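Monday, May 20, 2019

Offline maps, second round. Intan finished loading the Clullen region on both test phones, 1313 points of interest in total. Of these, 727 have opening hours; the others show only a name and a pin. I asked her to keep the old file also, so we can compare.

Route search in Memis is now quick enough without signal. The problem from last week is still there: when the user leaves the route and comes back, the voice repeats the same instruction 2 times. I could reproduce it on the Bettencourt road, going slowly, but not on the motorway. Maybe it depends on the distance between two turns. I will write a log line at each instruction and drive there again.

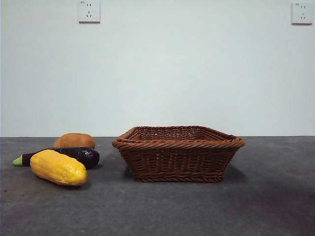 Basket and toy vegetables on the grey table.

Esperanza tried the "places near me" list with the filter for farm shops and markets. It gave 19 results, and several were the same shop entered under two spellings. She thinks we should join entries which have the same phone number. I agree, but a market often has one number for all the stalls — so we need a second check, perhaps on the name.

Battery: not measured properly, my phone was charging in the car. Repeat it with the cable out.

Flarnari answered about the licence of their hiking layer. They permit caching on the device, but the credit must stay readable at all zoom levels. At present our scale bar covers it on small screens. Intan moves the scale bar to the left side.

To do: log line for voice, duplicates with Esperanza, ask if the November map data can still be downloaded.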